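Open Day at the Ullden Robotics Hall, or How I Spent an Afternoon Watching Gears

Posted October 5, 2023

So I finally got to see the robots! If you read my post from April, you know I missed the spring open day thanks to a dead alternator, and I've been grumpy about it ever since. This time I took the early train, packed a sandwich and was standing outside the Ullden hall a good while before they unlocked the doors.

Ullden is a 58-minute ride from my place, and then it's a walk past the tile warehouse and the old bus depot. Wear real shoes, the sidewalk gives up halfway. Sign-in was quick, they hand you a lanyard and a folded floor map, and the map said 174 visitors had registered for the afternoon slot. It felt like more near the coffee, and like far fewer once you got into the back rooms, where I ended up spending most of my time.

First stop was Castillo, a packaging outfit that had a conveyor running in the front hall. Fast, loud, lots of kids pressed up against the barrier. I liked it fine, but I've seen plenty of conveyors (seventeen years in a bottling plant will do that to you), so I wandered on to the room marked Pranico on the map. Pranico does small-parts assembly, and they had a two-armed setup they call Hela working with little metal spur gears.

I asked if I could stand close and the guy at the bench, Alfredo Pangilinan, waved me right up to the tape line. He had a screen beside him showing what the cameras on the wrists see, and once I noticed that I hardly looked at the arms anymore. It's a strange view! You're looking down past the fingers at the tabletop as if they were your own hand, and then the other arm comes in at the corner holding a gear over that white ring plate.

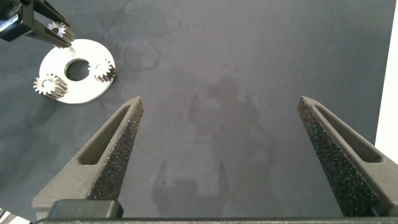 Talking to Alfredo

He's been with Pranico since they had two benches and a space heater, and he is very easy to talk to. I asked him the thing I always ask, which is what goes wrong. He laughed and said, "Gears are shiny and they have teeth. The camera doesn't love shiny and the fingers don't love teeth." A gear can get pinched on the high point of a tooth and twist a little as it's lifted, and then you're trying to set down something that isn't sitting the way you think it is. Their current log has 722 attempts in it and he told me he's watched nearly every one, good and bad, usually with a bag of pretzels.

I also asked why two arms for such a tiny job. His answer was that one arm can do plenty of it, but a second one gives you another viewpoint and another hand for when a part needs steadying. That made sense to me right away. At the plant we had a capping machine that would've been so much happier with somebody holding the bottle.

What I kept staring at was the fingers. I'd pictured smooth steel, I guess from movies, and these are tapered, with long slots in them and a rough, dark, gritty surface. On the screen they look enormous next to the gears. I wanted to touch one so badly. (I did not touch one. There is a sign.)

The tabletop got my attention too, all smudged and mottled like a bench that sees work. I trust a bench like that a lot more than a spotless one — my old foreman would have felt right at home. I stayed through what must have been a dozen rounds, long enough that a couple of other visitors started asking me questions as if I worked there. I answered a few. Sorry, Alfredo.

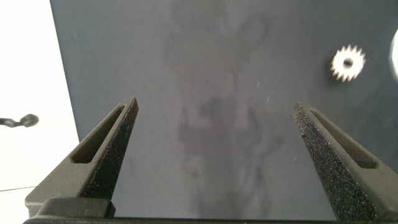
One silver gear on the gray tabletop, with the gripper wide open, on the Hela bench at Pranico.

Practical stuff if you go

Registration is free but you do have to book a slot, and the afternoon is calmer in the back rooms. Groups of up to 58 get walked through together in the front hall, so if you'd like to actually talk to someone, peel off early. There's a coat rack but no lockers. The coffee is decent, the muffins were gone by the time I got there, and the vending machine by the restrooms only takes cards.

Lunch is on you. I ate my sandwich on the low wall across from the loading dock and shared the crust with a very pushy sparrow.

I missed the welding talk completely because I was back at the Pranico bench for a second look, and I'm told it was good — if anyone went and took notes, please leave a comment, I'd love to hear what they said about the torch cleaning.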